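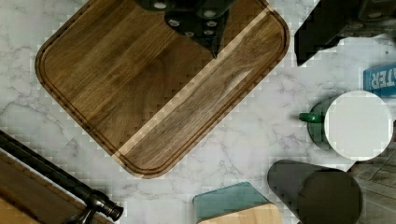
**How often should you oil a wooden chopping board?**
Once a month if it gets used daily, and any time the wood starts looking pale and dry.

---

**skulik_kitchen** - Dec 20, 2023

Thats the standard answer I keep finding. But mine's the big sort, strips of different wood with a juice groove all round, and the groove goes dry well before the middle does. Do I do the whole board or just the groove? Been using Brinach board oil, nearly 50 ml a go. Seems a lot.

**mossgrove90**

Whole board. Both sides and the edges too. If you only do one face it can cup.

**tealeaf_jo**

Disagree re monthly. I do mine in April and again before Christmas, thats it. Eight years and no cracks. Folk over-oil and then moan it's sticky.

**mossgrove90**

Twice a year on a board you wash every day?? Mine would be like a biscuit.

**tealeaf_jo**

Don't drown it in the sink then. Damp cloth, dry it, stand it on its edge. Marble worktop here so I never leave it lying flat wet - water sits underneath.

**skulik_kitchen**

Ok so what about the pale strip. Mine's got one light band between dark ones and it picks up every stain going. Beetroot was a disaster.

**Cilside2268**

Coarse salt and half a lemon, rub along the grain, leave ten mins, wipe off. Did wonders on mine. Then oil once its properly dry, next day ideally.

**mossgrove90**

Lemon's fine for smells, not convinced on beetroot. Light sand with fine paper, then oil. Pain to get in the groove though - wrap the paper round a pencil.

**tealeaf_jo**

Please dont sand it for one stain. It fades.

**skulik_kitchen**

Trying the lemon first. Is Kamath wax worth it on top or just more faff?

**Cilside2268**

I use it. Thin coat, buff it off after an hour. Water beads up nicely for a few weeks. Keep it out of the groove, it clogs up and goes white.

**mossgrove90**

Old toothbrush gets it out if you do. And no olive oil, whatever your mum says. Goes rancid.

**skulik_kitchen**

Right, lemon tonight, oil tomorow. Will post back about the beetroot.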